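Trevitz Home & Household Help
Laundry and clothing care > Sportswear

Folding and storing a team's worth of basketball jerseys without wrecking them?

Posted by Hryhorii Koval, 30/07/2019
Viewed 524 times

Hi all, long time reader, first time asking anything. I've ended up with the laundry for my daughter's basketball club (the Ivanyshyn Juniors, if there are any other parents from there reading, hello!) and I'm after some advice on folding and storing the tops.

We've got 23 of them, all red with white trim, and they come home with me after every weekend. Washing is fine, I've got that sorted. Cold wash, inside out, no softener. My trouble starts once they're off the line. The fabric is that slippery polyester stuff and the minute I stack more than five or six the whole pile slides sideways and I'm back where I started. I've tried folding them in half and in half again like a T-shirt, but with no sleeves there's nothing to tuck in and the shoulders flop out whichever way I go.

The other thing is the numbers. Last season's set cracked right across the printing on the back and the club had to pay to have a bunch redone, so I'm a bit nervous about putting a hard crease through them. Is it better to hang them? I don't really have the wardrobe space for that, and they have to travel to the gym in a bag anyway.

Also, does anyone sort by size or by number? At the moment the kids just dig through the bag and it looks like a dog's been in it by the time we tip off.

Any tips appreciated, even the really obvious ones. I do most of this in front of the telly at night so nothing that needs an ironing table please.

Cheers,
Hryhorii

3 replies

gralladberg_mum
Just roll them. Takes two seconds and they don't slide.

Arsen Romaniuk
Hi Hryhorii, I feel your pain, I did the kit for an under-14s side for four seasons and I've still got a soft spot for a well-packed bag. The reply above is right that rolling works, but if you roll from the bottom hem with the back number facing in you can still end up with little ridges across the print, so I'd do a loose fold first and then a soft roll. It's much quicker than it sounds once you've done a few.

First up, let them get properly dry. I mean armpit seams and neckband too, as those are thicker than the rest and they stay damp after the body feels done. If you bag them a touch damp you'll know all about it by the following practice (I once left a set in the boot in November and my car was never quite the same). I give mine an extra hour over the back of a chair even when I think they're ready.

Then the folding itself. You don't need a table at all, the couch is perfect for it, or a big footstool if you've got one. I reckon fabric is better than a tabletop for this job, the slippery material grips a bit and doesn't shoot off onto the floor while you're squaring it up. Keep the basket at one end and work out of it one jersey at a time. Don't tip the whole lot out! You'll only be making a second mess, and they pick up fluff and crumbs and whatever else lives on your couch.

My way of doing it goes like this:

Turn it right side out and give it one good shake, holding it by the shoulders.

Lay it out and find the neckline before you do anything else. If yours have a V neck with the white trim, that point is your best friend, as it shows you where the middle is. Run a hand down from the point to the hem and smooth out to each side. If the V is sitting crooked then everything after it will be crooked too, so pull it round now.

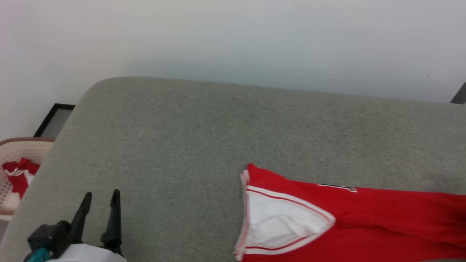 Bring each side in so the edges just meet in the middle, back number underneath. You want the two folds to land outside the digits. On the little sizes you may not manage it, so keep those folds nice and soft and don't press on them.

Fold the hem up by a third, then roll loosely towards the neck. The neckband finishes on the outside and you can see the size tag without undoing it, if yours have the tag in the usual spot.

Stand the rolls on end in a box or a shallow tub. I used an old fruit carton for years, then got a proper one with a lid. They hold each other up, no sliding!

On sorting, I'd go by number every time. Kids know their number, hardly any of them know their size. I put a strip of masking tape on the side of the tub with the numbers in order, and whoever handed them out just worked along the row. If your club swaps jerseys between kids week to week then maybe size makes more sense, you'd know better than me.

As for the cracking, I wouldn't blame the folding too much. Ours went the same way and it was the dryer that did it, one of the other dads was putting them through on hot. Since you're line drying you might be fine. Keep them out of full sun though, and never iron over the print. If you really must get a crease out, hang the thing in the bathroom while someone has a shower.

Hope that helps, and good luck for the season!

Caltis19
Agree with most of that but I don't bother rolling. I fold mine flat and put a rubber band round every five. Bands do leave a mark if you leave them on over the break so take them off at the end of the season. Hanging is a waste of time in my opinion, the thin shoulder straps slip off every hanger I own and you find them all on the wardrobe floor.

Comment from Hryhorii Koval
Thanks everyone! Tried Arsen's method last night and got the whole set into one tub with the lid on. The point of the V trick is a good one, I'd been lining up the shoulders all this time. Going with number order and the masking tape. Will have to do something about the shorts next, they're even more slippery.

Comment from Arsen Romaniuk
Glad it worked! Shorts: fold in half down the middle so one leg sits on the other, tuck the pointy bit of the crotch seam in so you've got a rectangle, then roll from the waistband. Tie the drawstrings first or they'll tangle with everything else in the tub.

More in Sportswear
Getting the smell out of shin guards
Can you wash a gym bag in a front loader?
Grass stains on white socks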